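Cómo escribir las reglas de una celda con robot para que alguien las cumpla

Por Ida Wendt

En Prellano tuvimos durante mucho tiempo un manual de buenas prácticas para celdas automatizadas de 45 páginas. Estaba muy bien encuadernado. Servía, sobre todo, para elevar el monitor del puesto de control hasta una altura ergonómica, que también es una norma, aunque de otro departamento.

En septiembre lo sustituimos por un procedimiento corto que cabe en dos hojas. Lo que sigue es la manera de redactarlo, pensada para laboratorios que mueven microplacas entre lavadores, lectores y apiladores con un brazo. Si su celda suelda carrocerías, le sobrará la mitad y le faltará la otra mitad, así que mejor busque otra página.

Antes de empezar

Necesitará un plano de la mesa, el listado de equipos con sus manuales, la evaluación de riesgos vigente y una persona del turno que trabaje de verdad con la celda. Esta última es la más difícil de conseguir. No la cambie por su jefe.

Conviene tener claro también qué no va a resolver este documento. Las normas ISO 10218 tratan la seguridad de los robots industriales y su integración, y unas reglas internas no las reemplazan por muy bonita que quede la portada. Si la evaluación de riesgos dice que hace falta un resguardo, hace falta un resguardo. Un cartel plastificado no detiene un brazo.

Paso 1. Ponga nombre a las posiciones

Cada lugar donde la pinza pueda coger o dejar una placa lleva un nombre, y ese nombre es el mismo en el programa, en el plano y en la mesa. Nosotros llegamos a tener una posición que se llamaba «nido_2» en el software, «el de atrás» en el turno de mañana y «Hurkier» en el de tarde, por el proyecto que la estrenó. Las tres denominaciones convivieron en paz hasta que alguien tuvo que dar instrucciones por teléfono.

Use códigos cortos. Escríbalos donde se lean desde el lado por el que se acerca la gente. Si hay dos lados, elija uno y dígalo en el procedimiento.

Paso 2. Separe lo pendiente de lo terminado

Una placa procesada y una sin procesar se parecen muchísimo. Reserve un sitio para cada estado, rotúlelo y prohíba expresamente el «lo dejo aquí un momento». En la versión anterior esta regla ocupaba página y media, con un diagrama de flujo. Ahora dice: «Lo terminado va a la zona de terminado». Todavía hay quien pide el diagrama.

Paso 3. Fije cómo se carga un apilador

Tres cosas por escrito: orientación de la placa, altura máxima de la pila y si se admiten tapas. La orientación se define respecto al pocillo A1, y se dibuja. La altura máxima sale del recorrido del brazo, con la placa ya cogida y no con la pinza vacía, error en el que caímos con toda la documentación en regla.

Nuestro límite son 15 placas por apilador. Caben más, como le demostrará cualquier persona con prisa. 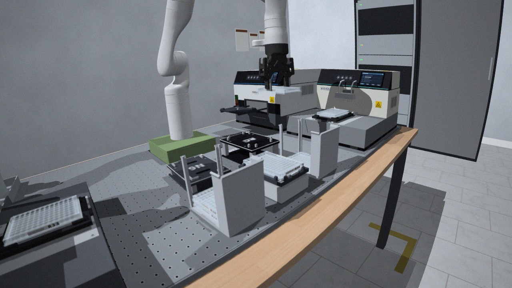

Las mesas de estas páginas son de simulación.
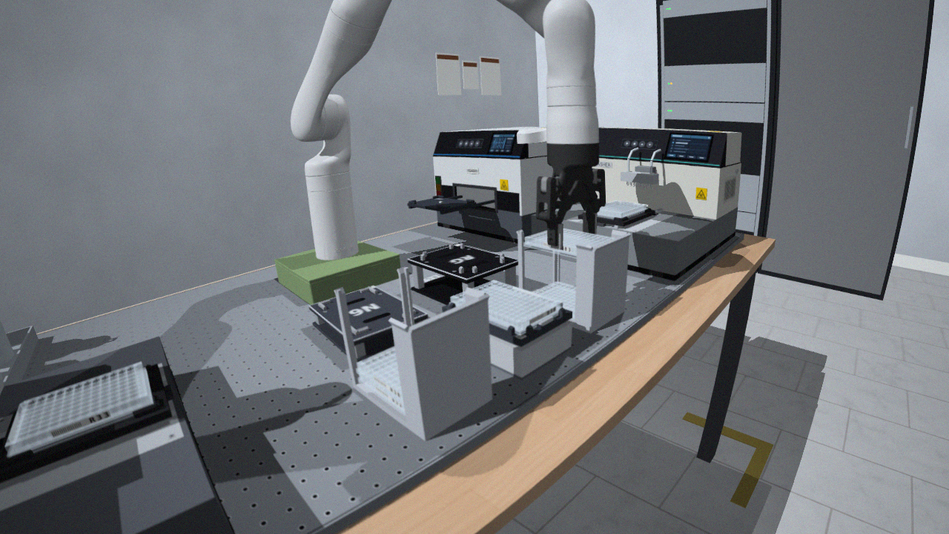
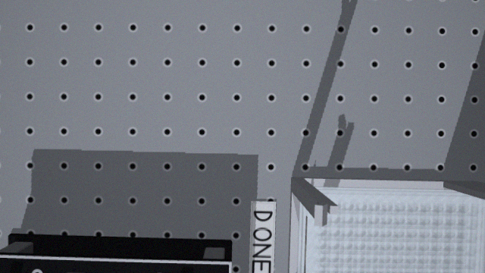 Paso 4. Pruebe cada trayectoria en simulación

Ninguna trayectoria nueva pasa a la celda real sin haberse ejecutado antes en el modelo. El modelo tiene que incluir los postes de los apiladores, los tubos de los lavadores y todo lo que sobresalga de los equipos. Un modelo en el que solo hay superficies lisas aprueba cualquier cosa.

Compruebe como mínimo:

La aproximación vertical a cada posición, con placa y sin placa.
La retirada desde cada posición si el programa se detiene a medio movimiento.
El paso por encima de los equipos más altos con el brazo en su postura menos elegante.
La apertura de la pinza junto a las posiciones vecinas.

En Firkano, el modelo interno que usamos, llevamos 3,851 ejecuciones registradas. El registro guarda versión de programa, versión de modelo y resultado. También guarda un campo de comentarios, donde la anotación más frecuente es «raro».

Recuerde que una simulación correcta solo avala lo que se ha modelado. Si alguien mueve un equipo en la mesa real y no lo mueve en el modelo, tiene usted dos laboratorios, y el robot trabaja en el que no es.

Paso 5. Primera ejecución real, despacio y sin muestras

Velocidad reducida, placas vacías, una persona con la parada de emergencia a mano y sin ninguna otra tarea. Sin ninguna otra tarea incluye el correo. Se repite el ciclo completo 5 veces seguidas; si hay una parada, se corrige y se vuelve a contar desde cero. Contar desde cero resulta antipático y por eso hay que dejarlo escrito.

Paso 6. Defina quién puede entrar y cuándo

Marque en el suelo el límite de la zona y explique qué significa. Una línea sin explicación acaba siendo decoración. El texto que usamos es este:

«Con el brazo en automático, nadie introduce las manos en la zona de trabajo. Para cargar o retirar placas se solicita pausa, se espera a la confirmación en pantalla y se acciona el enclavamiento. La pausa por sí sola no autoriza el acceso».

La última frase es la que más se discute. Manténgala.

Paso 7. Recuperación tras un fallo

Casi todos los sustos que hemos registrado llegaron después de la parada, cuando alguien quiso ayudar. El orden es: asegurar la celda, mirar si la pinza sostiene algo, anotar la posición de cada placa y solo entonces mover el brazo, en manual y a velocidad reducida. Reanudar desde el punto de interrupción se permite únicamente si el inventario del software coincide con lo que hay en la mesa. «Debería coincidir» se considera que no coincide.

Paso 8. Revise el documento

Ponga fecha y responsable. El nuestro está vigente desde el 14 de octubre de 2024 y se revisa cada vez que cambia un equipo, una pinza o un consumible. El cambio de consumible parece una exageración hasta que llega un lote de placas con el faldón un poco más alto.

Si una regla se incumple todas las semanas, pregunte en el turno antes de añadir otra en negrita. En la celda Rey la gente se saltaba el registro de carga porque el terminal estaba en la otra punta de la sala. Lo acercamos y la regla sigue redactada exactamente igual que antes.

La plantilla se pide por el formulario interno, apartado de automatización. El manual antiguo no está disponible para préstamo: el monitor lo necesita.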